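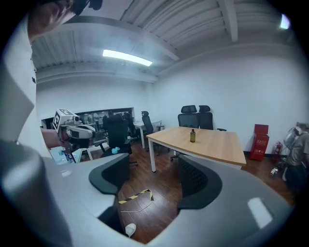
How to refill and use a pump bottle for the office table

A pump bottle on a shared table is a small thing, but it saves many walks to the sink. In our office in Drarstead we keep hand soap, hand gel and a mild table cleaner in such bottles, and during the years I have made most of the mistakes which are possible to make. The pump sticks, the soap is too thick, the wood gets a white ring. I wrote this guide for my colleagues and I put it now on the page, so that other people can use it also.

What you need

A plastic pump bottle with a screw collar
A refill pack of the liquid
A small funnel
Two soft cloths, one for wet and one for dry
Warm water
A strip of paper tape and a pen

I buy the refill from Wevo in packs of 2,000 ml, but any brand will do if the liquid is not too thick. You should read on the pack if it is meant for a pump. Foam soap needs a foam pump, and in a normal pump it comes out as thin water.

Step 1. Empty and wash the bottle

Unscrew the collar and lift out the whole pump with its tube. Pour the old rest away. Please do not fill new soap on top of old soap, even if it is the same kind. Fill the bottle half with warm water, close it with your palm and shake it well. Repeat this until there are no more bubbles.

The pump needs washing too. Put the tube in a glass of warm water and press until clean water comes out of the nozzle. Then press in the air, until nothing comes.

Step 2. Let it dry

Stand the bottle upside down on a cloth overnight. If you are in a hurry, two hours near a window is often enough for a bottle with a wide neck. A small amount of water left inside makes the soap thin and it will drip.

Step 3. Fill it

Set the funnel in the neck and pour slowly. Stop where the shoulder of the bottle begins. The tube takes up some room, and if you fill to the top the liquid will come over when you push the pump down. A colored bottle makes it harder to see the level, so hold it against the light now and then.

Screw the collar on by hand, straight and not too tight. If it goes on crooked, take it off and begin again – a crooked collar is the most common reason for a leak.

Step 4. Start the pump

Many new pumps are locked for transport. Hold the collar with one hand and turn the head in the direction of the arrow until it jumps up. Press it slowly several times. When the first liquid comes, wipe the nozzle.

Step 5. Find a place on the table

Put the bottle where people can reach it with a straight arm without standing up, but away from papers and keyboards. On a table with rounded corners I prefer the middle. At the corner it gets pushed by sleeves and bags.
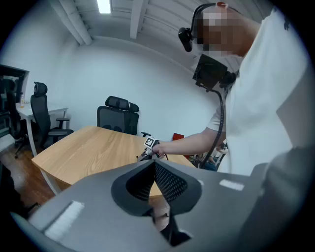
Siv Fjeld wrote to me that she had the bottle in the middle for a whole winter and still got a ring in the oak, and that a cork coaster under it solved the problem. She also asks that people lift the bottle when they move it and do not slide it, and I agree with her on both points.

So, use a coaster. Any flat one is good, if it is a little wider than the bottle. Once in a week lift both and wipe under them with the damp cloth, then with the dry one. Always wipe along the grain of the wood.

Turn the nozzle so that it points over the table to the side where people sit. Before you carry the bottle away, hold it by the body and not by the pump head, or the collar will slowly come loose.

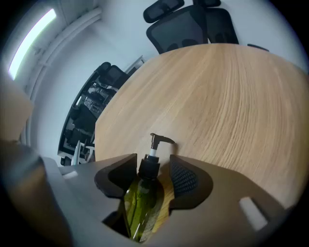 Green pump bottle with black head, nozzle turned to the right.

If something does not work

The pump goes down and stays down: there is dried soap in it. Leave the head in warm water for ten minutes and press again.

Only air comes out: the tube is too short or it has fallen off. Look inside the bottle and push the tube back.

It drips after use: wipe the nozzle and check the collar. If it still drips, the liquid is perhaps too thin for this pump.

Last, write the content and the month on the paper tape and put it on the back side. Ours says "hand soap, September". A refill pack which is open should stand closed with a clip in a dark cupboard, and I keep it away from the coffee things.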